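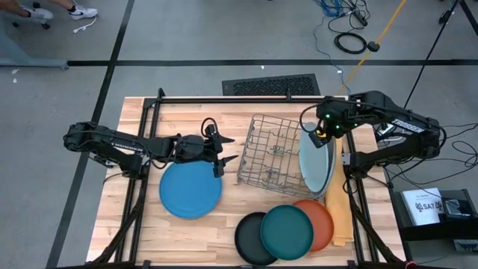

1月 日曜 夕方 皿立てタスク、グリッパー比較メモ

昼から水切りかごに皿を立てる作業でグリッパーを見比べてます。今日の候補はMameckの指とTratettiの指。武田さん(Setsuko Takedaのほう、Hondaから来た武田さんじゃなくて)に「どっちがいいか今日中に決めて」と言われたので、ちょっと焦り気味(笑)

まずMameck。開閉が速くて気持ちいい!ただ平置きの皿の縁に指先を差し込むところが苦手で、皿ごとすーっと逃げていくことが何度か。12回やって成功は9回。把持の指令値を400から900に上げたら持ち上げたあとの回転は減ったけど、今度はかごの針金に当たったときに逃げがなくて、かごごと動いちゃいました。かごが斜めになると次の皿の狙いもずれるので、これは地味に困る。

Tratettiのほうはゆっくりだけど、縁をつかんで立てるまでが素直。こっちも12回で、落としたのは1回だけ。個人的にはもうこっちでいい気がしてます。

コントローラはGroserのまま。制御周期1000Hzで両腕同時に動かすと、たまに片方だけ一瞬引っかかる感じがあるんだけど、ログを見てもよくわからず。ケーブルの取り回しが手首を引っ張ってるのかも?明日誰か一緒に見てください。

あと、重ねた皿を上から一枚だけ取るのは両方ともまだ全然だめ。指先を薄く削ったやつを試したい。タオルで拭く動作はその後で。

指先のスペアは引き出しの二段目に戻しました。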